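Back from the flower afternoon with glue on both thumbs and green fuzz all over my sweater, and I'm writing this before supper or I won't write it at all. I said in December I'd learn to arrange fake flowers properly so the front hall would stop looking like a dentist's waiting room, and I've been putting it off ever since (first the cold, then the car, then I couldn't find the wire cutters). So today was the day!

The roses came from Grindden, the bargain bin, and I'd been ready to be disappointed. The last ones I bought had that shiny plastic look and a seam you could see from the sidewalk. These are cloth, red as anything, and when you get your nose right up to one the inside petals have a little slanted weave to them like the lining of a good coat, while the outside ones are soft as a velvet cushion. They do grab every bit of lint in the room. I must have spent ten minutes just petting one before I did any work.

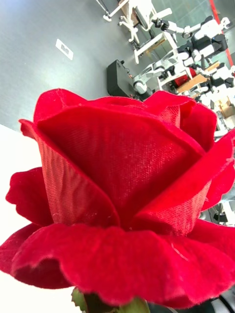 One of the Grindden roses, fuzz and all. Look at that velvet!

I paid 3 dollars a stem, which I thought was fair until I saw Lougher had hydrangeas for less. I bought those too, naturally. Mine are the pale blue kind. I'd wanted cream to go with the hall rug but they only had blue or a sort of salmon, and I've had enough salmon in my life from the old bathroom.

The leaflet says to start by bending every stem a little, before anything goes in a vase, so they don't stand up like soldiers. I was nervous about it. I snapped one last year doing exactly this and you could hear it in the next room. But the wire in these has some give, and if you go slowly with your thumbs and work down from the bloom you get a nice lazy curve. Then you open the petals – not all of them, only the outside row – and roll the edges back over a pencil. The middle ones I left shut tight. I like a rose that looks like it has another day or two to go.

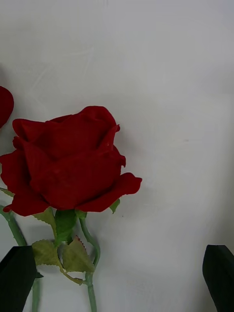

The leaves took me longer than the petals did. They come squashed flat from the box and you have to tease each one away from the stem and give it a pinch down the middle, and some of them would rather come off in your hand. That's where the glue came in. I used the Veltis stuff, which smells awful and sets before you've decided where you want it.

Then the real fussing, which was deciding what goes with what. The vase is the tall one from Hudico with the chip at the back, and my first idea was all roses, but laid out flat they looked like Valentine's leftovers. A hydrangea next to a rose, though, heads touching, that stopped me. The blue calms the red down. I moved them apart and didn't like it, and put them back together and did. The hydrangea has those big saw-edged leaves too, and they fill in the side so you need less greenery. I'm keeping the loose sprigs anyway for hiding the neck of the vase. 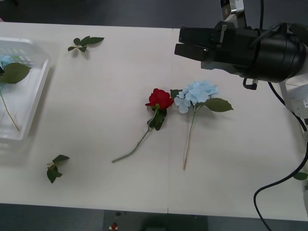

My sister thinks red and blue is too much for a hall that narrow, and she told me on the phone tonight that she'd do the hydrangeas by themselves in a low bowl and save the roses for the dining table. She also said to cut the stems at different lengths or the whole thing will look like a broom. She's right about the stems, drat her. I'm not budging on the colors.

So tomorrow it's cutting, if I can get through the wire, and then something heavy in the bottom of the vase so it won't tip when the front door slams. There are pebbles in the garage somewhere. I also want to try a hair dryer on cool to get the lint off, and go back to Lougher for one more blue. Supper's beeping at me.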